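Dark tablecloth for everyday use, yes or no?

Posted by Branwen Hughes, January

OK so I need opinions, because my household is split and I'm tired of hearing it from both sides of the kitchen.

We have had a white tablecloth on the kitchen table for as long as we've had the table. It was fine when it was two adults who ate like adults. Now it gets tea, jam, felt tip, and whatever the dog leaves when he puts his chin on it, and I'm washing it 2 times a week. So over the holidays I bought a length of charcoal gray cloth, hemmed it (badly, one side wanders) and put it on. I love it. My plates are plain white with a wide rim, nothing fancy, and they look like they came out of a restaurant. Even an apple looks expensive!

Meirion says it's like eating in a cave. My mother says dark cloths are for funerals. My sister says they show every crumb and I'll be back to white by spring.

So who here uses a dark cloth every day, not just for company? What do you put on it? And does it drive you nuts?

Reply from lowri_watkins, 7:40 a.m.

Yes from me! We switched years ago and I wouldn't go back. Ours is closer to navy but same idea. Your sister is right about the crumbs though, I won't lie to you. Toast is the worst. Flour is worse than toast if you bake at the same table. But crumbs shake off out the back door and a tea stain doesn't, so I know which one I'd rather have.

White plates on it look great. I had some cream ones before and they looked dingy on the navy, like they needed another wash. Bright white is the way to go.

Reply from CallumG

Going to be the grump. I had a black one in my last apartment and got rid of it inside a month. Lint, cat hair, dust, and water marks if you have hard water like we do. I was going over it with a sticky roller before people came to dinner, and at that point you may as well iron a white one.

Also your husband has a point about the cave thing. How much light does your kitchen get? Mine faced a brick wall and the table turned into a hole in the middle of the room.

Reply from Branwen Hughes

Ha, I will NOT be showing him this. We get decent light, the window is right by the table, and the wall behind is a sort of off white. By four o'clock this time of year it does get a bit gloomy in there, I'll give you that.

No cat, just the dog, and he's gray. So he matches.

Reply from ieuan.m

I've been messing about with this exact combination, dark gray under white, so I'll put my two cents in. It's a plain cloth, no pattern, big enough to cover the whole surface. I've been keeping what goes on it to almost nothing: a plate, a piece of fruit, done.

What I noticed is how much the color of the food matters. One of those apples that is yellow on top and goes red down the sides looks fantastic on charcoal. You get the yellow, the orange blush, the speckles, the shine on the shoulder of it. I never looked twice at an apple on our old pine table because it's all the same orangey brown. A green one is good too. Plums and black grapes just vanish.

The plate I like best on it is round, white and glossy with a broad flat rim. You don't need a charger or a place mat or a napkin folded into a swan. 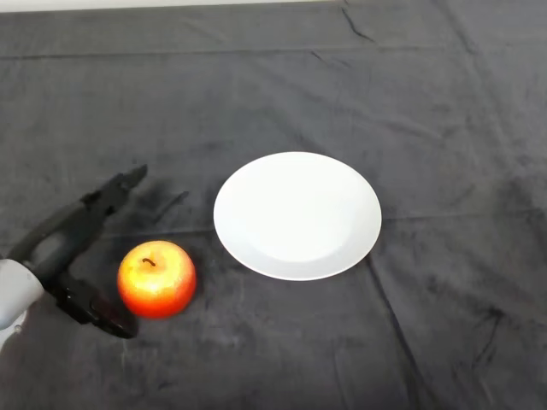

Things I'd do if you're keeping the charcoal

1. Go easy on the number of things. A dark cloth with twelve items on it looks like a yard sale. With one plate per person and a little fruit, it looks like you meant it.

2. Don't center everything. I like the plate off to one side and the apple down and to the left of it with a bit of bare cloth between them, an apple's width or so. Put them touching and it looks like somebody dropped them there.

3. Stem on. I know how that sounds. But a stem with a bit of a curl to it makes the apple, and the ones in the bag from our store have mostly lost theirs, so I pick them loose.

4. Wash it inside out on cold and keep towels out of that load. Towels are where your lint comes from, Callum.

5. Get a lamp near it for the evenings. A small one on the windowsill fixed our gloom for not much money.

That's my whole system. My wife calls it the museum of one apple.

Reply from lowri_watkins

Museum of one apple, I'm stealing that.

Disagree on number 2 though! Where are people supposed to sit? If I put a plate off center in my house somebody moves it back before I've turned around. I like things square to the edge of the table, I find it restful.

Reply from ieuan.m

Oh, for an actual dinner, sure, line them up. I mean for the rest of the day when the table's just sitting there and you want it to look nice when you walk past with the laundry.

Reply from CallumG

I have never once wanted my table to look nice when I walk past with the laundry. But I accept the towel thing. I was washing everything together. I was 23.

Still think mid gray beats charcoal. It hides crumbs AND stains, and you don't lose the plums. Whoever decided it had to be either white or nearly black?

Reply from Branwen Hughes

Callum that's annoyingly sensible. I did look at a mid gray. The shop had it in a kind of oatmeal gray that looked like a hospital blanket, and the charcoal was right next to it looking gorgeous, so that was that.

Ieuan, I tried the apple. I only had small green ones, and one of our side plates, because the big ones were in the dishwasher. Meirion walked in, said "what's that for," and ate it. So there's your museum closed.

A real question, about fabric. Mine is a cotton and it creases if you breathe on it. Do you iron yours? I've got a Brimora steamer that I was given and have used once, on a curtain.

Reply from lowri_watkins

I take it off the line slightly damp and put it straight on the table and smooth it with my hands. It dries flat enough. The fold lines down the middle are what show up most on dark cloth, so I stopped folding it, I roll it around a cardboard tube from wrapping paper.

I've used a steamer on mine and it was fine, but it took forever, the cloth is bigger than you think once you're standing there with the thing in your hand.

Reply from ieuan.m

Seconding the cardboard tube. And no, I don't iron. A few soft ridges don't bother me, it's cloth.

If you ever buy again, go a size up so it hangs over properly. Mine was too short at first and kept walking toward whoever had their elbows on it.

Reply from kotport_kitchen

Different view: has anybody thought about a runner? I have a dark one down the middle of a bare wood table. You get the white-on-dark look for the fruit and the serving dishes, and people eat on the wood, which wipes clean in five seconds. Half the laundry.

My 2 kids have ruined every full cloth I ever owned, and the runner is still going. They can't reach the middle.

Reply from Meirion Hughes

Hello. Husband here. She left it open on the laptop.

For the record I said it was LIKE a cave, I didn't say I disliked caves. My objection is that I can't see my black coffee mug on it, and I have knocked it over twice. I'd be in favor of the runner.

Reply from CallumG

Welcome Meirion. Get a white mug.

Reply from lowri_watkins

Or yellow! A yellow one would look lovely on charcoal. Same reason as the apple.

Reply from Branwen Hughes

Right, I've read all this out loud over breakfast (hello Meirion). The cloth stays until Easter. He gets a new mug. I'm washing it separate from the towels, and I've got a tube from the wrapping paper saved behind the door for it. If I can't stand the crumbs by then I'll cut it down and make a runner, which at least gets rid of my wandering hem.

Still taking votes on napkins by the way. I've got white ones and some mustard ones from my aunt, and I can't decide if mustard is too much.

Reply from ieuan.m

Mustard, all day long.

Reply from CallumG

White. Mustard napkins look like somebody already used them.

Reply from lowri_watkins

Callum!! Mustard, Branwen. Ignore him.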